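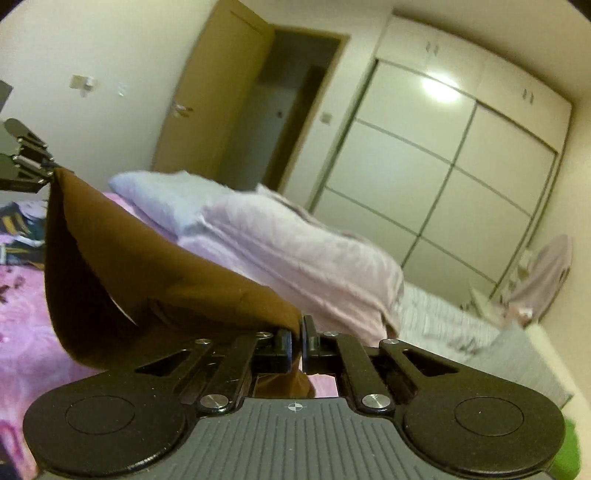 Lwazi Kruger asked me once why a gripper that is strong enough should ever lose a cloth. The question is a good beginning for Chapter 9.

Thin fabric held at two corners is pulled from both sides. If one gripper moves a little ahead of the other, the tension grows quickly, and the cloth slides out of the fingers. In our tests at Trultau we recorded 725 folding trials, and 54 of them ended with such a slip. In most of these cases the motor was still closing with full force, and the controller reported a good grasp. So the fault stayed hidden until the next step.

In this chapter we study first the slip itself, then the false report. Section 9.1 repeats the friction rules that the reader needs.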